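机器人学习系统设计 课程讲义
第六讲 示范数据的采集：仿真厨房中的操作任务

本讲内容
一、为什么从数据讲起
二、一条示范包含什么
三、仿真与真机的分工
四、遥操作采集的流程
五、多样性怎么安排
六、腕部视角
七、筛选与标注
八、课后作业与阅读

上一讲留下的问题是：策略网络的结构已经定了，训练损失也降得很好，部署之后机械臂却在离物体还有一段距离的地方合拢夹爪。班上多数小组的第一反应是加大网络。本讲先不动网络，回到数据。

一、为什么从数据讲起

模仿学习的基本形式很简单：给定观测o，预测动作a，让预测尽量接近示范者当时的动作。训练样本来自示范者走过的状态，部署时的状态则由策略自己走出来，两者的分布并不相同。策略每一步都有小误差，误差累积后到达一个示范里很少出现的位置，接下来的预测就更不可靠。

这个现象叫分布偏移，推导见第三讲。本讲关心的是采集阶段能做什么。常用的办法有两类。一类是在示范中有意加入纠偏，让操作者从偏离的位置开始，把夹爪带回正确的轨迹。另一类是先训练一个初版策略，让它运行，在它出错的地方由人接管，把接管之后的片段加回训练集。后一类效果通常更好，代价是采集和训练要交替进行，排期比较麻烦。

课程项目要求两类都做，第一轮用前一类，第二轮用后一类。

二、一条示范包含什么

课程使用的采集平台是Skastico，一个面向室内操作的仿真环境，与实验室真机台架Odlow共用同一套控制接口。一条示范（episode）从复位结束开始，到操作者按下结束键为止。每条示范保存以下内容：

观测：固定视角图像、腕部视角图像、关节角、关节速度、夹爪开度。
动作：末端位姿增量，夹爪开合指令。
任务描述：一句自然语言，中英文各一份。
环境参数：随机种子、物体初始位姿、场景编号、光照编号。
元信息：操作者代号、设备版本、结果标记、备注。

几点说明。

动作一律存增量，坐标系取末端坐标系。去年有小组存成了基座坐标系下的绝对位姿，换场景以后机座位置变了，整批数据需要重新换算。换算本身不难，难的是当时没有存机座位姿。

夹爪开度和夹爪指令要分开存。开度是测量值，指令是操作者的意图，夹住物体时两者会有差别，这个差别对判断是否夹住很有用。

图像和关节数据的时间戳必须来自同一个时钟。在仿真里这一点自动满足，在Odlow上需要手动检查。检查方法是让夹爪快速开合几次，对比图像中手指运动的起点和开度曲线的起点。

备注栏不是摆设。操作者觉得这一条做得别扭，就写下来，哪怕只写“接近时犹豫”。筛选时这几个字能省很多回看的时间。

三、仿真与真机的分工

仿真的好处是复位快、状态可读、场景容易更换。随机种子相同，物体的初始位置就相同，出了问题可以复现。仿真的短处主要在接触。夹持、滑动、挤压这些过程对摩擦系数和求解步长很敏感，同一个动作在仿真里能夹稳，在真机上可能滑脱，反过来也有。

外观上的差别也要考虑。仿真图像着色平滑，阴影柔和，真机图像有噪声、反光和运动模糊。只用仿真图像训练的视觉编码器，到真机上容易把反光当成边缘。

本课程的做法是：接近、对准、避让这类以几何为主的阶段，数据以仿真为主；抓紧、提起、放置这类以接触为主的阶段，仿真数据用于预训练，再用真机数据微调。各小组在报告中要写清楚两种数据的来源和用法，混在一起只报一个总数的，退回重写。

四、遥操作采集的流程

采集前：
1. 打开控制接口，确认急停可用。仿真环境同样要确认，养成习惯。
2. 读入场景编号和随机种子，检查是否与任务表一致。
3. 空走一遍工作空间，确认手柄方向与末端运动方向一致。
4. 朗读任务描述。操作者对任务的理解要和文字一致，“放到旁边”和“放到右边”不是同一个任务。

采集中：
1. 动作连贯，速度均匀。中途停顿会在数据里留下大量零动作，策略学到以后会停在原地。
2. 接近物体时先对准再前进。斜着插进去有时也能成功，但留下的轨迹很难学。
3. 夹爪合拢后稍等片刻再提起，让接触稳定下来。
4. 失败时不要立刻按结束键。能补救的就补救，并在备注中写明；不能补救的，松开夹爪、退回安全高度，再结束。

采集后：
1. 当场标记结果，分成功、补救成功、失败三种。
2. 每一批结束后抽看几条，重点看首尾。
3. 上传之前核对文件数与任务表的行数。

每位操作者连续采集一批之后必须休息。疲劳以后轨迹会变短变急，单看一条看不出来，把整批的动作幅度画成曲线就很明显。

五、多样性怎么安排

第一轮共分40个场景配置，均为厨房布局，改变的因素有台面纹理、墙面颜色、地砖、窗的位置、家电摆放和台面杂物。8月试采阶段共得到3,959条示范，供大家做基线。这批数据有一个明显的偏向：目标物体大多靠近工作空间中央，边缘位置很少。用它训练出来的基线，在中央区域表现不错，靠边时成功率下降得很快。各小组补采时应优先填补边缘。

多样性不等于随机。完全随机摆放会产生很多够不着或者互相穿插的布局，浪费采集时间。建议先把因素分层：目标物体的位置和朝向必须覆盖均匀；遮挡物的有无要成对出现，同一目标位置各采一组；背景杂物可以随机；光照只取少数几档。

遮挡值得多说几句。家用场景里，目标旁边常有体积较大的家电，固定视角很可能被挡住。操作者在遥操作界面里可以切换视角，策略不行，它只能看到训练时给它的那几路图像。如果操作者是凭切换后的视角完成动作的，而这路视角没有存进数据，那么策略面对的就是一个信息不足的问题。规则因此定为：操作者只能使用会被保存的视角。

六、腕部视角

腕部相机随末端运动，图像中夹爪的位置基本固定，外部世界在动。它的优点是接近阶段分辨率高，目标相对手指的偏差可以直接读出来。它的缺点也很清楚：姿态倾斜时，台面和墙角都跟着倾斜，视野里的上下与重力方向无关；距离很近时，夹爪本体和目标会占去大半幅图像，可供定位的背景所剩不多。

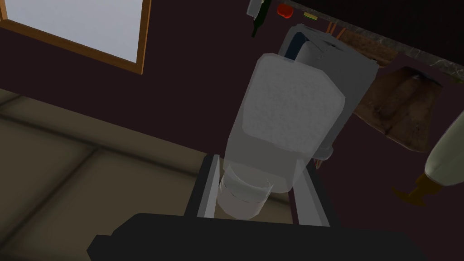

从这些特点可以得出处理上的几条要求。第一，不要对腕部图像做大角度旋转增强。图像旋转之后，末端坐标系下的动作没有随之旋转，标签就错了。若一定要做，动作的平移和转动分量都要同步变换。第二，裁剪增强的幅度要小，两根手指应当始终保留在图像内，它们是策略判断相对位置的参照。第三，颜色增强可以放宽。浅色物体落在浅灰色的手指之间时，对比度本来就低，亮度稍有变化，边界就会变弱，训练时应当让网络见过这种情况。

另外要注意腕部图像与任务描述之间的关系。描述里写“台面上的红色水果”，腕部图像中却不一定看得到台面，即使看到也可能只在边上露出一小块。早期阶段的目标选择主要依靠固定视角，到了接近阶段再由腕部视角接手。做消融实验时，请把两路图像分别去掉各训练一次，按阶段统计失败位置，不要只报总成功率。

七、筛选与标注

筛选分两步。第一步由脚本完成，剔除时间戳不连续、动作超限、时长异常的示范。第二步由人完成，两人独立观看，意见不一致时交第三人决定。

人工筛选的标准如下：
任务描述与实际操作的物体一致。
夹取过程中没有穿模或物体弹飞。
没有碰倒无关物体；若碰倒，改标为“有干扰”，不删除。
结束时夹爪已处于安全位置。

失败的示范单独存放，不进入第一轮训练，但不要丢掉。第二轮训练成功判别器时需要负样本，临时去造的失败往往过于夸张，和策略真正犯的错不像。

阶段标注采用四段：接近、对准、夹持、移动。边界以夹爪指令和末端速度为准，脚本先给出初值，人工只做修正。对准与夹持的边界最容易产生分歧，统一规定为夹爪合拢指令发出的那一时刻。

筛选结果写入Proltemdale格式的清单文件，每行一条示范，字段顺序见课程网页。清单一旦提交就不再修改，更正内容另写一份补丁文件，评测脚本会依次读取。

八、课后作业与阅读

作业：
1. 从任务表中领取5个场景配置，每个配置按第五节的要求完成补采，提交清单与备注。
2. 画出目标物体初始位置的分布图，与试采数据对比，指出仍然稀疏的区域。
3. 用补采前后的数据各训练一次基线，其余设置不变，按阶段报告失败位置。
4. 任选一条“补救成功”的示范，说明操作者在哪一步偏离、如何回到正轨，并讨论这条示范应当整条使用还是只取后半段。

阅读：Echeverría操作数据采集手册中关于视角一致性和人工接管的两章，重点看接管时刻的记录方式。下一讲讲接管数据的加权，会直接使用其中的符号。

作业在下一讲之前提交。Skastico的机时按小组预约，每组每次不超过一个时段，未用完的时段请提前释放。

2026年9月24日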